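Saltico workshop newsletter
November

From the back room: the hand-held grippers are a pair now

In the spring issue I wrote that I was building one hand-held gripper after the drawings of the Wuvelero project. Several members asked me at the door how it goes, so I write a longer report this time. Short answer: the second one is ready, both of them close and open as they should, and I have started to make recordings with them on the big table.

For the members who joined after the summer, I repeat the idea in a few words. You hold one gripper in each hand and do an ordinary task with the jaws in place of your fingers. The movement is recorded, and later it can be used to teach a robot arm the same task. We do not have the arm yet. I come to this point at the end.

The practice task of this month is a power strip with its cord. It sounds like a small thing, but a cord never lies the same way two times, and the plastic body is smooth and slides away when the jaws do not meet it straight. I wanted something that everybody has at home and that does not break when it falls.
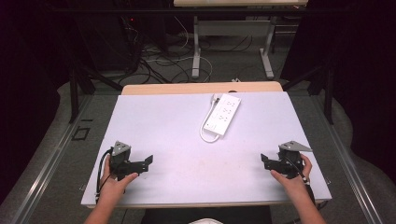 Both grippers in hand, with the power strip waiting at the back of the white board.

The metal frame around the table took more time than the grippers. I put the rails together in the wrong order at first and had to open 16 screws again to slide in the nuts that I forgot. If you build with this kind of rail, put more nuts in the slot than you think you need, before you close the end. I also cut one rail 2 millimeters too short, and this piece is now on the scrap shelf for whoever can use it.

The white board on top of the wooden table can be lifted off. Please do not use it as a cutting surface. It already shows marks, and dark lines on it make trouble when I look at the recordings afterwards.

About the fingers

The fingers went through many versions. The first ones followed the drawing exactly, and they were too soft at the tip for our purpose. In the Grarklow slicer I changed the walls from two to four and printed them again, and these bend much less. One finger takes almost two hours on the old printer. I know that some members were waiting for the machine in that week, and I thank them for the patience.

One thing I learned late is that the holes come out a little smaller than drawn. I tried to push the screws in by force and split one finger along the layers. Now I open each hole by hand with a drill bit, slowly, and after that the screw goes in without a fight. For the threads I prefer brass inserts, put in with the soldering iron. Plastic threads are good for three or four times and then they turn empty.

Before every recording I open the jaws completely and look at the picture from the gripper camera. Both tips should come in at the same height from the two sides, with free table between them. If one tip stands higher, the finger is not tight on its bracket, and I stop and correct it. The first evening I did not make this check and I lost all the recordings of that evening, which was a pity.

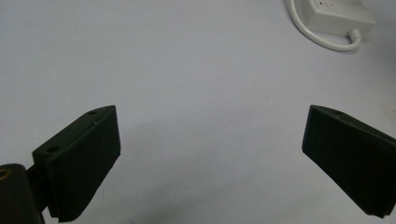 Numbers and open points

Up to now I have kept 93 recordings of the power strip task. In file names they start with 1706, which is only the number of the shelf box where the grippers are stored, so please put them back in this box and in no other. The disk is in the same place.

Three points are still open. The cables from the grippers pull a little on the wrist when you reach far, and I would like to lead them in a better way — perhaps over the shoulder, perhaps from above. The cables on the carpet also need order, and until then I ask you to lift your feet when you walk behind the tables. And the trigger spring of the left gripper is harder than the right one. I ordered the same spring for both from Kun, but one feels different in the hand, and after half an hour I notice it in my thumb.

As for the arm, there is no decision. A used one was offered to us in the summer and the price was fair, but the shipping was nearly as much as the arm itself. I keep looking. If you see one nearby, also with a broken controller, write to me through the workshop address.

Who wants to try the grippers can come after seven in the evening, when the back room is quiet. You need no experience. Please bring a small object of your own, not too heavy and not wet, and we will see if the jaws can hold it. The files for the fingers, with my changed walls and the larger holes, are in the shared folder under "grippers, second try."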